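Home Products Safety & Compliance Rental Support Contact

Category: Safety & Compliance / Household Humanoid Kits

Steltorent Home Trial Floor Kit

Everything you need to mark out, check and log a working area for a legged robot in a furnished room. Built for teams running household trials – flats, show homes, the mock living room at the back of the office. Not for factory cells, see our Plalby fence line for those.

In stock. Ships flat in one carton. Part no. 1898.

What's in the box

Floor marking tape, low tack, two rolls. Safe on short pile carpet, test a corner first on anything wool.
Cord covers, soft edge, 15 pieces, clip together.
Zone cards, 30, wipe clean, printed both sides (ROBOT LIVE / ROBOT OFF).
Lanyard holder for the wireless stop. Stop button itself not included, use the one that came with your machine.
Reach gauge, folding.
Log book, ruled, carbon copy pages.
The Gresarmont house rules on a laminated sheet, letter size.

Who it's for

Anyone putting a two-legged machine in a room with furniture in it. Most written guidance out there was done for arms bolted to a floor. Those don't fall over. A standing robot does, and it can go in any direction, so the zone has to be drawn for the fall as well as the reach. That's the main idea behind the kit and the reason the gauge folds out twice.

The house rules (short version)

Draw two lines. Inner line is full arm reach with the trunk leaned forward. Outer line is standing height plus arm. People stay behind the outer line when the card says LIVE.

One person holds the stop. That person does nothing else. No laptop, no phone, no filming.

Walk the floor before power on. Loose cords, rug corners, pet toys, charger leads. Anything that has to cross the walking path goes under a cover. If it can be moved, move it.

Low furniture gets checked for wobble. Shelves, racks, stools, ottomans. Push it by hand at the top corner. If it rocks, it gets weighted or it comes out of the trial.

Task objects soft and light for the first runs. Slippers, folded towels, sponges. No glass, no ceramics, nothing with a blade untill the reach log is clean for 30 runs.

Log every contact the plan didn't call for, even a light one. Write which hand, which object, what the other arm was doing. People forget the other arm.

Feet too. Log the stance before each reach. Reaching low and forward shifts the weight, and a stance that is fine for a table may not be fine for a shelf near the floor.

Using the reach gauge

Set it at the robots hip, fold out to the first stop, swing it. Tape the arc. Fold out to the second stop and do it again. Takes a few minutes, longer round furniture. Redo it if you change hands or add anything at the wrist – brackets and cable loops count, they stick out and they snag.

For low shelf tasks set the gauge at the hip and then tilt it down, second notch. The arc on the floor comes out shorter than you'd expect. Keep the outer line where it was anyway.

Low shelf tasks

Shoe racks come up a lot in household task lists. Slippers on a rack are a decent starter: soft, cheap, a clear target. Fingertip touch first, then pinch, then lift. Log them as three seperate tasks. Free hand stays open and low, away from the body, and gets its own line in the book.
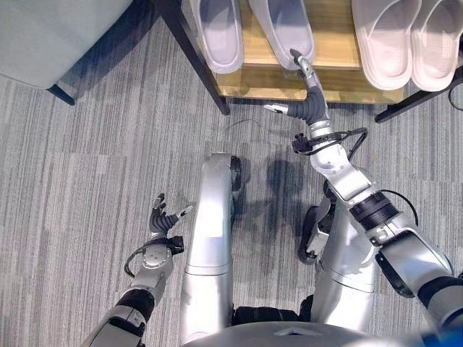 Uddin wrote in to say the two-line rule works but the outer line eats the whole room in a small apartment, and asked if a spotter with a tether could stand inside it. Short answer no. Use a gantry, or a bigger room. A tether in the hand pulls the spotter toward the machine when it goes. We've added a line on this to the July printing of the sheet.

Care

Peel tape after each session, don't leave it overnight on carpet. Wipe cards with a damp cloth. Covers can go under a tap.

Returns

Unopened kits, 30 days. Opened kits, gauge and covers only. Refill tape and log books sold separately.

Related items

Plalby modular fence, mesh panel
Wireless stop lanyard, spare
Cord covers, refill pack
Carbon log book, refill
Steltorent overhead gantry, weekly rental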